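Guides > Counter & Table Set-up > Self-service area

Section 3. Loading paper-wrapped sticks into the Jadora mesh holder

This section covers moving wrapped sticks out of their box and into an upright holder. It applies to the Jadora round mesh holder and to any plain pen holder of much the same shape. The supplier's leaflet says the whole job is "effortless". We have done it often enough to doubt that, and the steps below are written for people who have a full box in front of them and a holder that looks too small.

3.1 Before you start

You need the holder, the box of sticks, a clear bit of table and clean, dry hands. You do not need the loading funnel that Alline sells as an extra. We tried one. It held the sticks nicely until they reached the narrow end, and then it held them there for good.

Check the label on the box for the count. Sticks are commonly sold in boxes of 100 and boxes of 400. A box of 100 can usually be loaded in a few handfuls. A box of 400 will not go into one holder whatever the picture on the lid suggests, so decide now where the rest are going to live.

NOTE: Capacity figures for mesh holders are generous. They seem to be worked out with bare sticks, and paper wrapping takes up a surprising amount of room, especially at the ends where it crumples.

3.2 Preparing the holder

1. Wipe the inside of the holder with a dry cloth. Pay attention to the bottom, where pencil dust and bits of eraser collect if it has been used on a desk.

2. Run a finger round the rim. Any rough spot in the mesh will catch the paper. If you find one, use a different holder. Filing it down leaves grit behind.

3. Stand the holder on the table and press lightly on opposite sides of the rim. If it rocks, it will tip once it is full.

4. Open the box and put it next to the holder, on the side of whichever hand you use most. Fold the flaps back out of the way.

3.3 Loading

1. Take out a bundle you can close one hand around. If your fingers and thumb do not meet comfortably, put some back.

2. Tap the bottom ends on the table to level them. Two or three taps is plenty. The paper ends bend over if you keep going, and after that no amount of tapping will straighten them.

3. Hold the bundle low with one hand and higher up with the other. The lower hand keeps the bottom together and the upper hand steers.

4. Lower the bundle straight down until the base is inside the rim. Keep hold of it with both hands at this point. Most spills happen here, when one hand lets go early to reach for something else. 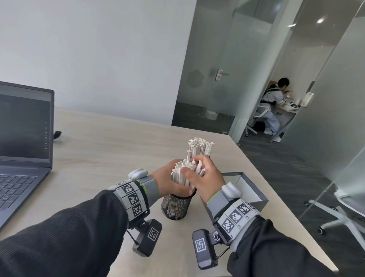 5. Ease the lower hand open and let the sticks settle. If they stop part of the way down, lift the bundle a little, turn it slightly and try again. Pushing from the top only crushes the wrappers.

6. Let go with the upper hand last. The tops will fan out. This is normal and there is no point fighting it.

7. Add smaller bundles down the side of the first one until the holder is full enough (see 3.4).

CAUTION: Do not drop sticks in singly from above the rim to save time. It does not save time, and the paper snags on the way past.

CAUTION: If a wrapper tears, throw that stick away. Do not tuck it in at the back with the torn end facing down.

3.4 How full is full enough

The Kivi planning sheet tells you to fill every holder "to the visual maximum", meaning until nothing more will fit. We do not recommend it. A tightly packed holder looks splendid on Tuesday morning and is a nuisance to everyone by lunch, as the first person to pull out a stick brings 3 more along with it.

Our own test is a plain one. Take hold of a single stick near the middle and lift. It should come up alone, without you needing to hold the container down. If it drags its neighbours, remove a small handful and test again. For a small meeting we put out 24 and top up when needed, which also keeps the wrappers fresher than leaving the lot on show.

An underfilled holder has its own trouble. The sticks lean to one side, and a light holder may go over with them. Moving it up against something solid helps more than the stick-on rubber feet, which in our experience stick to the table and stay there when the holder leaves.

3.5 Storing what is left

1. Lay the remaining sticks flat in their own box, all facing the same way.

2. Close the box and keep it somewhere dry. Away from the kettle and the sink is sensible.

3. Write the rough amount left on the lid, in pencil.

NOTE: Grulon sells a sealed storage tube for this purpose and claims it keeps wrapped sticks "like new". The box they came in has done as well in every cupboard we have tried. If your cupboard is damp, a tube might be worth the money, though so might a different cupboard.

3.6 Common problems

Bundle jams at the rim: too many sticks, or bent ends. Take it out, split it in two and level each half again.

Wrapper ends poke through the mesh: draw the stick up from inside. Pulling the paper from outside will tear it.

Holder tips when moved: carry it with a hand under the base. The rim is not a handle.

For cleaning and emptying the holder, go to Section 4.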